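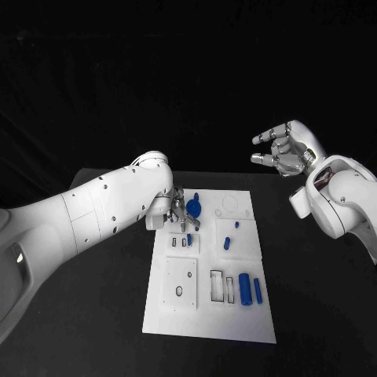

*Blue pegs and white plates with holes and slots.*

## What Does "Fit" Mean?

A peg and a hole can have the same size written on them and still not go together. Engineers use the word **fit** for how tight or how loose two parts are when one goes inside the other.

Suppose a hole is exactly 14 millimeters wide. A round peg that is also exactly 14 millimeters wide will be hard to push in. The peg needs a little space around it. This space is called **clearance**. It can be thinner than a sheet of paper.

### Three kinds of fit

- **Clearance fit.** The peg is smaller than the hole. It slides in and out. A door hinge pin is often made this way so that the door can turn.
- **Interference fit.** The peg is slightly bigger than the hole. It has to be pressed in, and it stays there by squeezing against the sides.
- **Transition fit.** The sizes are so close that the peg may come out a tiny bit bigger or a tiny bit smaller than the hole. It might need a light tap.

### No two parts are the same

Machines that cut and shape parts are not perfect. Tools wear down and materials move a little as they are cut. If a factory makes 1,273 pegs, a good enough measuring tool will find differences between them.

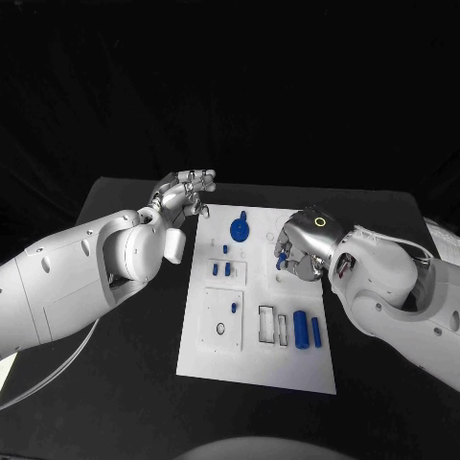

For this reason a drawing of a part gives a size and also a **tolerance**. The tolerance says how far from the size a part may be and still be used. A peg marked "14 mm, plus or minus 0.1 mm" may measure anything from 13.9 mm to 14.1 mm. A peg of 14.2 mm is rejected.

A small tolerance costs more. The machine must run slower, and more parts are thrown away. The designer picks the largest tolerance that still lets the parts do their job.

### Heat changes the fit

Most materials grow when they are warmed and shrink when they are cooled. Metal does this too. A worker can heat a metal ring, slip it over a cold rod, and wait. When the ring cools it grips the rod tightly — no glue is needed. This is called a **shrink fit**.

### Help for the peg

Look at the end of a peg from a shelf kit. The edge is often cut at a slant. The slant is a **chamfer**, and it guides the peg toward the middle of the hole when the two are not quite lined up.

### Words to know

**Diameter:** the distance straight across a circle, through its center.

**Gauge:** a tool for checking size. A "go" gauge should enter the hole. A "no-go" gauge should not.

*Text by Roksolana Savchuk*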